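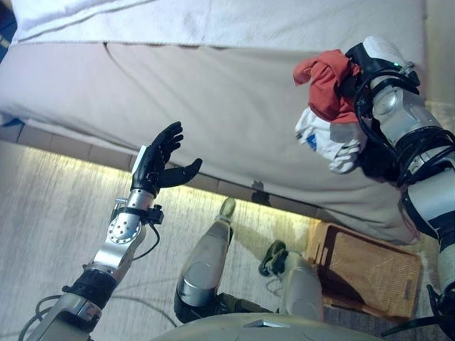 Main gauche ouverte en attente, linge tenu dans la main droite, au bord du lit.

Main droite qui ne relâche pas le linge après la séquence de transfert

Posté par Alina Ciobanu le 26 juillet 2018
Catégorie : Manipulation / Préhenseurs multidoigts

Bonjour,

Je travaille sur un humanoïde à deux bras équipé de mains à cinq doigts Hakholm, commandées par l'ordonnanceur Sondora. Tâche : prendre du linge posé sur un lit, le passer éventuellement d'une main à l'autre, le déposer dans un panier au sol.

Le défaut survient à l'étape du passage. La main gauche s'ouvre et se met en position de réception, la main droite tient le linge, puis plus rien. L'ordonnanceur attend 20 secondes, signale un dépassement de délai et fige les deux bras. L'ordre d'ouverture de la main droite est bien émis (je le vois dans le journal), mais les doigts restent fermés. Le voyant vert de la main est allumé dans cet état, donc pas de défaut d'alimentation à première vue.

Éléments relevés :
– code 1025 dans le journal de la main droite, absent de la documentation que j'ai ;
– défaut fréquent quand la main tient deux pièces de tissu ensemble, rare avec une seule ;
– jamais observé sur la main gauche ;
– après coupure et remise sous tension, la main s'ouvre normalement et le linge tombe.

J'ai déjà remplacé le câble de communication et refait l'étalonnage à vide. Aucun changement. La version du micrologiciel est celle de mai.

Deuxième point, plus gênant : quand les bras sont figés, l'arrêt d'urgence coupe la puissance mais les doigts restent serrés. Si quelqu'un avait la main dans la prise, je ne vois pas comment on le dégagerait. Est-ce le comportement prévu ?

Merci d'avance.

Réponse de Luo

Change la main. J'ai eu pareil, c'était un tendon effiloché.

Réponse de Sumaiya Sultana
Marquée comme utile

Un tendon effiloché donnerait un défaut permanent ou une perte de force, pas une ouverture normale après redémarrage. Je commencerais par le logiciel.

Sur les mains de cette série, 1025 correspond chez nous à un refus d'ouverture par la surveillance de couple. Le contrôleur compare le courant de maintien au seuil mémorisé lors de l'étalonnage. Si le courant mesuré au moment de l'ordre dépasse ce seuil, il considère que la charge n'est pas celle attendue et conserve la prise. Deux tissus superposés se compriment mal : les doigts continuent à serrer, le courant monte et l'ordre d'ouverture arrive hors de la plage admise. L'étalonnage à vide ne corrige rien, il fixe même un seuil trop bas.

À faire, dans l'ordre :

Relever le courant de maintien des cinq doigts pendant le défaut. Si un seul doigt est au-dessus des autres, contrôler sa mécanique avant de toucher aux paramètres.

Refaire l'étalonnage en charge, avec un tissu plié dans la main. Chez moi, le seuil passe alors de 60 à presque le double, en unités internes du contrôleur.

Limiter la force de fermeture dès que le contact est stable. Du linge n'a pas besoin de la consigne par défaut. J'utilise 9 pour le paramètre de maintien, sans perte de prise sur du coton.

Modifier la séquence Sondora : n'émettre l'ouverture de la main qui donne qu'après confirmation de contact par la main qui reçoit. En cas d'attente trop longue, il faut prévoir une branche de sortie (dépose sur le lit, par exemple) au lieu de figer les bras avec la charge tenue.

Vérifier aussi le passage des câbles le long de l'avant-bras droit. Un faisceau trop tendu en rotation du poignet peut perturber la mesure – cas rare, mais le contrôle est rapide.

Pour l'arrêt d'urgence : la transmission des doigts est irréversible, la prise est donc conservée hors tension. C'est voulu pour éviter la chute d'objets, mais cela ne dispense pas d'un moyen de dégagement. Nos mains ont une vis de relâchement manuel côté paume, à repérer sur la vôtre avant toute reprise des essais. La clé reste accrochée au poste, à côté du bouton d'arrêt. Tant que ce point n'est pas réglé, personne ne retire le linge à la main avec le bras sous tension.

Commentaire d'Alina Ciobanu

Courants relevés : les cinq doigts sont homogènes et tous au-dessus du seuil. Étalonnage refait en charge, plus de 1025 depuis, y compris avec deux pièces. La vis de relâchement existe bien, sous un cache que je n'avais jamais démonté. Reste la branche de sortie à écrire dans Sondora.

Réponse de Kanstead

Même code ici sur une main gauche, avec des serviettes éponge. L'étalonnage en charge n'a pas suffi, il a fallu baisser aussi la vitesse de fermeture. Quelqu'un a-t-il la liste complète des codes ?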